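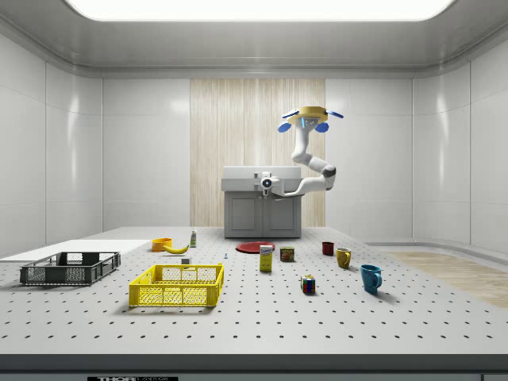 Rellix and the Very Clean Brochure

Posted January 29, 2024. Filed under: Big Oil, Pipelines, Propaganda and marketing, Water

The Rellix brochure came in the mail again, the third copy since June. Heavy paper, a heron on the cover, the word "stewardship" in letters taller than the heron. I read the whole thing over breakfast so you don't have to.

For anyone new here, Rellix wants to run a second pipe under Shenoy Creek to the tank farm at Todeo. The first pipe went in before I moved here, and it leaked. The company calls that leak "the 2000 event," as if there had been a band and a tent. They put it at 200 gallons. People who live downstream remember the smell lasting most of a summer, and I have a hard time squaring the two.

The new brochure promises 12 shutoff valves. Fine. How far apart are they? Who closes them when the power goes out and the road to Todeo is under snow? I wrote and asked. What I got back was a form letter thanking me for my passion.

Then there's the monitoring. Water samples will be handled by Hument, described as "an independent environmental partner." I looked up who pays Hument. Rellix pays Hument. Maybe their work is good, I can't say, but I'd like somebody to explain what independent means in that sentence. I'd also like the raw numbers posted where the rest of us can read them, including the bad months.

The jobs page claims almost 1000 positions. Read the small print and most of those last one building season. The figure for permanent jobs isn't printed anywhere I could find, and I went through it twice.

I'm not against every pipe in the ground. I heat my house like everybody else. But I've read enough of these mailers to notice that the nicer the paper gets, the less is written on it.

Written comments are still being taken at the Shenoy town office. Ask about the valves.

Filed by the author at 3 cups of coffee. Leave a response below, or trackback from your own site.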